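My rye bread has come out of the oven looking like a kerb for the third time since August. Auður Blöndal, who gave me the recipe, bakes hers for 18 hours at a temperature I'd normally use to warm plates. I gave mine two and a gin.

The crust took a bread knife, then a worse knife. Inside it was the colour of wet slate and tasted mostly of treacle – fine with enough butter, and I do mean enough. 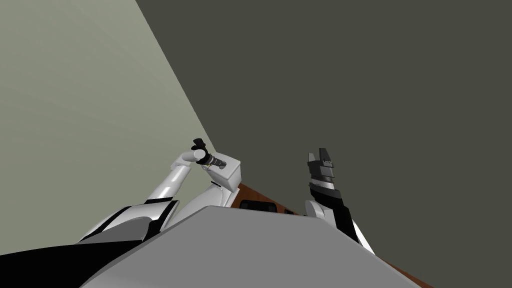

Next time I'll halve the treacle, put the lid on the tin and start it after supper. Auður says to use the small tin. I have 26 tins and none of them is small.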